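Two-arm cell dropping the hose at hand-over, Skatik says it's grip force
Cell builds and integration > Faults

pipefitter_jo
Putting a hose onto a tube with two arms, one part held in each gripper. Every so often the left side closes, the program says "part held", and there's no part in it. The right arm then pushes into thin air and the log calls it a good join. We'd had 16 of these by the end of October, and Skatik (our integrator) just want to turn the grip force up again.
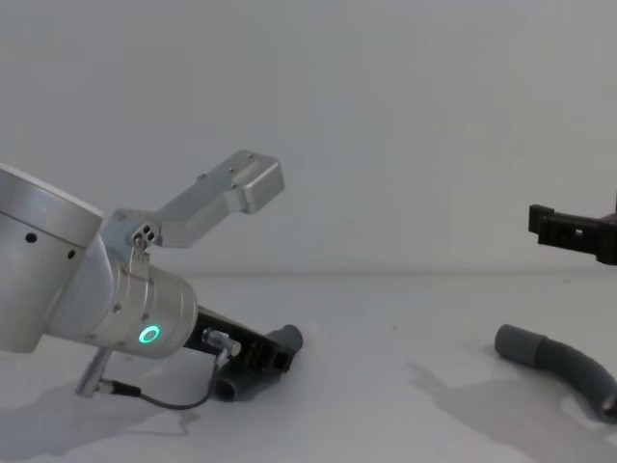 I don't buy it. If force was the problem I'd expect squashed cuffs or parts on the floor, and I get neither. What I get is a gripper that thinks it's holding something.

marrow_fat
How does it decide that? Jaw position, motor current, or a switch?

pipefitter_jo
Jaw position only. If the jaws stop short of fully closed, it calls that a part. Skatik set the window very wide so we could run two sizes of hose without changing anything. I asked for a proper check before the push and was told the cycle time wouldn't stand it. 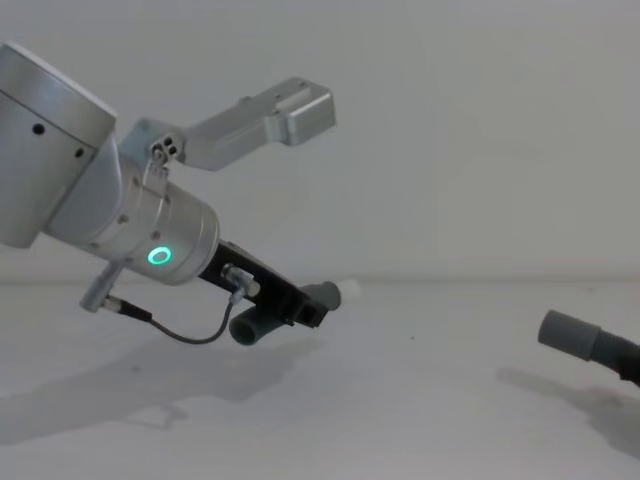 Lok-yiu Cheung reckons the window is a red herring and you should look at the gripper cable first. A slack loop gets tugged every time the wrist turns, the signal drops for a moment, and the controller keeps the last value it had.

pipefitter_jo
Swapped the cable at 1,000 cycles. Same fault at 2,000. Could be two bad cables, but I doubt it.

old_solder
Could be the socket, though. Did you swap that? We chased one like it on a Zodia cell for weeks and everybody blamed the software.

pipefitter_jo
No, only the cable. Fair point.

dunmow
I'm with Skatik for once. Rubber gives, the part creeps while the arm moves, and it's gone before the push. More force is the cheap thing to try.

pipefitter_jo
They've put it up twice already and the rate didn't budge. How many times do you try the cheap thing?
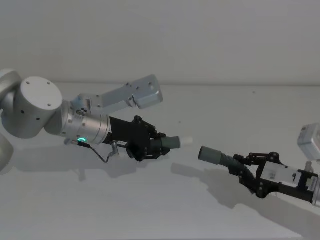 What bothers me more is the log. More than 4,000 joins are marked good and I can't tell you which ones had both parts there. Grunard, who take the finished hoses, do their own pull test, so I'm told not to fret. I'd still like our own numbers to mean something.

marrow_fat
Then stop trusting the jaws. Watch the force on the push. No resistance, no join.

dunmow
Which slows it down, and you'll get false stops all day.

pipefitter_jo
I'd take false stops over false passes. Update, Mon 29 November: narrowed the window to one hose size and left the force alone.

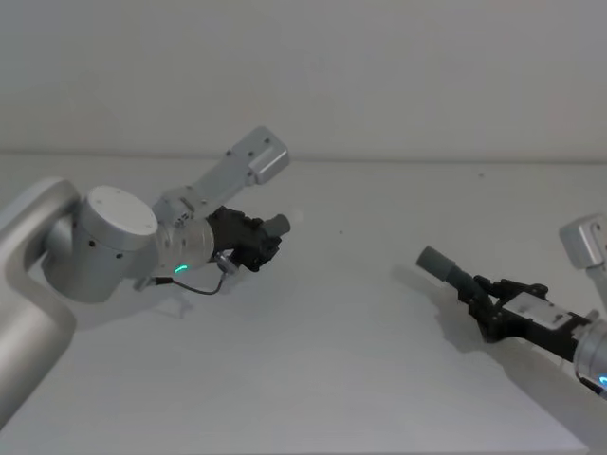 Two empty closes since then and both stopped the cell as they should. That doesn't explain why it misses the pick in the first place, and Skatik have gone quiet on that. Socket gets changed next.

old_solder
Change one thing at a time or you'll never know which it was.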